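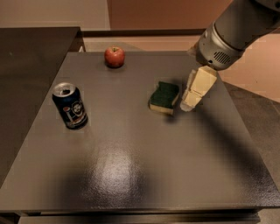

赌的又不是我，凭什么要我去参加小组？上个月留言板上有人这么写，后面还跟了一句：我去了，他是不是就更觉得问题出在我身上了？

这条留言我看了好几遍，因为我当年第一次站在Tuominen楼门口的时候，肚子里装的就是这句话，一模一样，连火气都一样。所以这一页我干脆从它开始写。下面这些问题都是来过的人、没来过的人、来了一半又走掉的人问过我的，我一条一条回，想到哪里写到哪里，顺序有点乱，您挑自己要的看就行。

那我先回答这一条：凭什么要我去？

没有人要您去，真的。我们这个小组是给家里有人赌博的人开的：丈夫、妻子、爸妈、儿女、兄弟姐妹，还有谈恋爱谈到一半发现对方欠了一屁股债的。您来，跟“是不是您的错”没有关系。他赌是他的事，可是催债电话打到的是您的手机上，半夜睁着眼睛睡不着的是您，过年不敢回娘家的也是您。这些年您也累坏了，总得有个地方能坐下来喘口气吧？

至于他会不会拿这件事来说嘴，会的，很可能会。我家那位当时就说，你看，你都去参加小组了，说明你有病。我气得在厨房里摔了一只碗（碗挺贵的，后来心疼了好久）。可是第二个星期我还是去了，再下一个星期也去了。他说了几回觉得没意思，也就不说了。

你们到底是做什么的？

就是坐着说话。大家围一圈，有人先念一小段东西，然后谁想说就说，说自己这一周是怎么过的。别人说的时候不插嘴，说完了也不给建议，最多说一句谢谢。刚来的人常常觉得这太奇怪了，我讲了这么大一件事，你们怎么就说声谢谢？我头一回也愣住了，心想这帮人是不是没听懂。回家的路上才慢慢觉出来，好多年了，没有谁听我把一句话从头说到尾。

散会以后可以自由聊，那时候想问建议就尽管问，门口走廊里聊得比会上还热闹呢！

必须信教吗？你们是不是传教的？

这是问得最多的一条，我认真说说。

我们念的材料里确实有“比自己更大的力量”这样的说法，有些人听见这几个字就想站起来走，我理解。小组不属于任何教会，场地是租的，不查您信什么，也不劝您信什么。有人把这个力量叫上帝，有人念佛，有位大姐说她的就是海，她是海边长大的，难受了就想想那片海。也有人一直到现在什么也不叫，念到那一段就闭着嘴，大家也都习惯了。

我自己呢，是信的，不过这是后来的事。刚来的时候我跟老天爷正在闹别扭，我求了那么多年让他别赌了，求来的是房子抵押出去了。后来我求的东西变了，我开始求自己今天早上能起床，能把孩子送到学校，能接到陌生电话时手不抖。这些倒是有时候能求到。您要问我这是信仰还是心理作用，我答不上来，也不太想跟人争这个。

要是您有自己的信仰，也不会跟小组冲突。有位组员去问过她自己的神父，神父说去吧，还问她有没有多的册子。

什么叫“放手”？放手是不是就是离婚？

不是一回事。小组里有离了的，有没离的，有分开住着又搬回去的，也有搬回去又后悔的。没有谁会劝您离，也没有谁会劝您忍。这件事太大了，旁人说什么都轻飘飘的。

我们讲的放手，说的是那些您本来就管不住的事。比如翻他的手机。我以前每天晚上等他睡着了翻，翻他的转账记录、聊天记录，连外卖订单都看，看他到底是不是在他说的那个地方吃的饭。翻到了，大吵一架；没翻到，更睡不着，觉得一定是藏得更深了。折腾了几年，他该赌照样赌，我倒是先把胃折腾坏了。

放手就是从某一天晚上起，我把他的手机放回去，自己躺下。第一晚根本没睡着，第二晚也没有。我不骗您说这很容易，有一阵子我是抱着枕头到客厅去睡的，离那只手机远一点。

可是放手了，钱怎么办？他把钱都输光了怎么办？

钱这件事千万别放手！我说得大声一点，好多人在这里搞混了。

对人放手，对钱要攥紧。工资卡分开，自己的账户换密码，身份证件收好，家里值钱的东西心里有数，该找律师就去找律师，该问银行就去问银行。各地的规定不一样，债务里哪些算共同的、哪些不算，我讲不清楚，也不敢乱讲，请您一定去问懂的人。Kuvden这边镇公所楼下有免费的法律咨询，要先取号，下午去人少一些。

小组里不借钱，这是一条硬规矩。组员之间不借，小组也不借，再可怜也不借。定这条规矩之前出过事情，细节我就不写了。

他求我替他还最后一次债，说还完就再也不赌了，我该还吗？

我没法替您决定。我只能说说我自己：这个“最后一次”我还过好几回。每一回他都哭，我也哭，哭完了觉得我们俩的心从来没有这么近过。那时候我真心以为是爱在起作用。后来有位老组员跟我讲，她也替儿子还过，还完以后儿子轻松了，轻松的人走路都快，一下子就走回牌桌上去了。

您要是正卡在这里，有人拿着欠条堵在门口，您很怕，那先保证人身安全，该报警报警。怕归怕，不要当场签任何字。签字这件事，可以等到第二天。

来一次要多少钱？

不收费。散会前会传一个小布袋，愿意放就放一点，不放就把布袋往旁边传，没有人盯着您的手。收来的钱交场租、买茶叶、印册子。

我第一次去的时候身上只有回程的车钱，布袋传到我这里我脸都红了。旁边的人一伸手就接过去了，眼睛看着别处。我一直记得这件事。

在哪里？怎么走？

在Kuvden的Tuominen楼，就是那栋红砖的老房子，大门上方刻着1884，很好认。坐125路车到底站，下车往回走几步就看到了。不要从正门进，正门晚上是锁着的，从右手边的小巷子绕到后面，有一扇绿色的铁门，推的时候用点力气，它涩得很。上二楼，走廊尽头那间。

楼梯很陡，也没有电梯，老房子嘛。腿脚不方便的朋友请提前给我们留言，我们可以换到一楼那间小的，就是挤一点，冬天倒还暖和。

开车来的，巷子里别停，邻居会生气，停到车站后面那块空地上。

几点开始？迟到了能进吗？

晚上七点半，每周一次，一次一个半小时。迟到了也可以进，轻轻推门坐下就好，不用道歉，也不用解释。有人下班赶过来一定会晚，我们都知道。早走也可以。

第一次来的人，我建议早到10分钟，那时候屋里人少，正在烧水，您可以先挑个位子。好多新来的喜欢靠门坐，我也是靠门坐的，坐了大半年才挪到里面去。

我不敢去现场，怕碰到熟人，有没有网上的？

有的。我们用Biteo开线上的会，和现场那场不在同一个晚上。进会的时候名字随便填，填个“路人”也行，摄像头不用开，一句话不说从头听到尾也行。一场最多20个人，满了就进不来了，这个限制是我们自己定的，人太多轮不到说话。碰到满员请别灰心，去留言板说一声，我们会看看要不要加开一场。

Biteo有个毛病，手机锁屏以后声音会断，要在设置里把“后台播放”打开。我教过好多人弄这个，我自己每换一次手机也得重新找一遍，老是忘记它藏在哪一层菜单里。

至于怕碰到熟人，Kuvden就这么大，我不敢保证碰不到。我自己就碰到过，一进门，对面坐着我女儿同学的妈妈。我们俩互相看了一眼，都差点退出去。后来她成了我最常打电话的人。您想啊，她既然也坐在那里，她家里跟您家里是差不多的光景。

你们会不会把我说的事情传出去？

屋里说的留在屋里，每次开会都会念一遍这条。见过谁，听过什么，出了门都不提，连回家跟自己丈夫都不提。路上遇到了，对方不打招呼，您也别打招呼，这不算没礼貌。

我写这一页的时候，凡是提到组员的地方都先问过本人，细节也改过。有几位不愿意，我就没写。

不过我得老实讲，小组是由人组成的，人会犯错。如果有什么事您觉得说出去会有危险，先别在会上说，可以会后单独找一个您信得过的人。再有，如果家里有人动手打您或者打孩子，那就超出小组能帮的范围了，请马上找警察、找庇护的地方，不要等到下一次开会。

我能带他一起来吗？他想戒了！

先恭喜，听着真替您高兴！不过这一场是给家属的，请不要带他进来。屋里坐着的人，有的一听见“我赌的时候”这几个字身上就发抖，得给她们留一块地方。

赌的人自己有另外的小组，也在Tuominen楼，在一楼，跟我们不同晚上。您可以把时间告诉他，说一次就够了。我知道这很难，您肯定想替他查好路线、定好闹钟、开车送到门口再看着他进去。我当年就是这样，送到门口，看着他进去了，我欢天喜地回家做饭，结果他从后门出来了……那扇绿色的铁门。所以它那么难推，我至今觉得是有道理的。

孩子怎么办？要不要告诉孩子？

小孩子多半是知道的，只是不知道那叫什么。我女儿小时候听见电话响就去把窗帘拉上，我从来没有教过她这个。

我后来是这样跟她说的：爸爸有一种病，叫赌博，他管不住；这不是你弄出来的，你也治不好它；家里的钱妈妈在管，我们有饭吃。就这么几句，说了很多遍。她每次都问，那他还爱不爱我们。我说爱的。这句话我当时自己也不太有把握，但我现在不后悔那么说。

年纪再大一点的孩子，十几岁的，可以自己来听会，由大人陪着，先跟我们讲一声就行。太小的孩子请不要带进屋里，有些话他们听了不好。隔壁有一间小屋子，有几本图画书，轮到谁有空谁就过去陪一陪，不是每次都有，来之前先问问。

他戒了，我还要继续去吗？

我家那位停下来以后，我高兴了一个来月，然后就开始难受，比他赌的时候还难受。吓我一跳！以前满脑子都是他又去哪里了，忽然间这些都用不着想了，我坐在沙发上不知道该干什么。然后那些旧账就一笔一笔浮上来，我妈住院那次他拿走的钱，我生日那天他没回来，我全都想起来了，他吃个苹果声音大一点我都想发火。

那段时间我去小组去得最勤。所以我的回答是，您自己看。有人来一阵子就够了，走了，过得挺好；有人来了好多年还在来，我就是。没有毕业这回事，也不点名。

他又赌了，我觉得自己这几年全白费了。

抱抱您。这一条不是问题，是有位朋友半夜发来的，我还是想放在这里。

我家也有过，停了很久以后又来了一次。我那天是从一张加油站的小票上看出来的，地方不对，他不该在那里。我站在车旁边，第一个念头就是完了，又回到原地了。可是那天晚上我做的事情跟以前不一样：我没有翻手机，没有打电话给他妈妈，我把卡收好，给一位组员打了电话，然后洗了澡睡觉。半夜醒了一次，又睡着了。早上起来我才明白我没有回到原地，他可能回去了，我没有。

不知道这话能不能帮到您。可能今天晚上还帮不到。您先喝点热的。

那本蓝皮的小册子哪里有？

您问的应该是Bakix印的那本《一天一页》。门口桌子上有，拿走随意，下次带回来或者不带回来都可以。里面每天一小段，很短，刷牙的时候就读完了。旧版四月那几页装订反了，不是您眼睛有毛病，倒着翻就能读。新版的改好了，可我还是用旧的，上面记了太多东西，舍不得换。

字太小看不清的，Biteo里有朗读的录音，是几位组员轮着录的，有一段背景里能听见狗叫，我每次听到那里都要笑。

要介绍人吗？要登记吗？

都不要。不用报真名，不留电话，不填表。您想留电话也可以，桌上有张纸，写个称呼和号码，谁想找人说话就可以打。我刚来那阵子把那张纸折起来放在钱包里，折痕都磨破了也没打过一次。后来有一天在超市里实在撑不住，蹲在卖米的架子旁边打了第一个，对方正在炒菜，跟我说你等一下我关火。就那句“我关火”，我一下子就哭出来了。

什么样的情形算“严重到可以来了”？他只是买买彩票、玩玩手机上的。

没有门槛。您觉得不对劲，就可以来。输多输少我们不问，欠的数目也不用报，有人家里输掉几套房子，有人家里是老爸每个月把退休金都刮了彩票，坐在一起说的话其实差不多：他答应过我，我不敢跟别人讲，我是不是太计较了。

手机上的那种更不容易看出来，人就坐在您旁边，沙发上，孩子在写作业，他的脸被屏幕照着，您问他看什么呢，他说看新闻。组里这两年新来的家属，讲的多半就是这种。

我不太会讲话，轮到我怎么办？

说“过”，一个字就行。您也可以只说自己的称呼，也可以哭，哭多久都行，纸巾在窗台上。我前面好几次都说的“过”，第一次开口说了一句“我今天很烦”，就没了。大家照样说了谢谢。

讲得长的人也有，我就是，您看这一页也看得出来。所以我们有个小沙漏，漏完了请收个尾，谁都一样，主持的人也一样。

祷告没有用，我还要祷告吗？

这一条是一位教友私下写来的，她允许我放上来。我前面讲过自己也闹过别扭，我就接着那里说吧。

我有好一阵子不祷告，去教堂也是坐在最后一排，想着别的事。后来有一晚实在没有别的办法，就在洗手间里，门反锁着，说了一句：我不知道你在不在，我不行了。没有声音，也没有光，什么都没发生。我洗了脸出来，给孩子掖了被子。但是从那以后我每天都说一句，就一句，有时候是骂人的话。我慢慢地习惯了先说出来，再去做今天这一件事。

您要是现在祷告不出来，就先不祷告，来小组坐坐也行，听听别人念。别人念的时候，我常常就当是替我念了。

我想帮忙，可以做点什么？

太好了！最缺的是开门烧水的人，要比别人早到一会儿，水壶在柜子下层，插头有点松，得按住。还有线上那场需要有人看着Biteo的等候室，把外面的人放进来，这个在家里就能做，穿着睡衣都行。

请先来过一阵子再报名。我见过一来就抢着做事的朋友，忙得脚不沾地，一次也没坐下来过（又是我自己，您猜对了）。

留言多久能收到回复？

我一般夜里九点以后看留言，家里安静了才有工夫，一条一条回，慢的话要隔几天。急的话别等我，打那张纸上的电话，或者直接来。绿色的铁门，用点力气推。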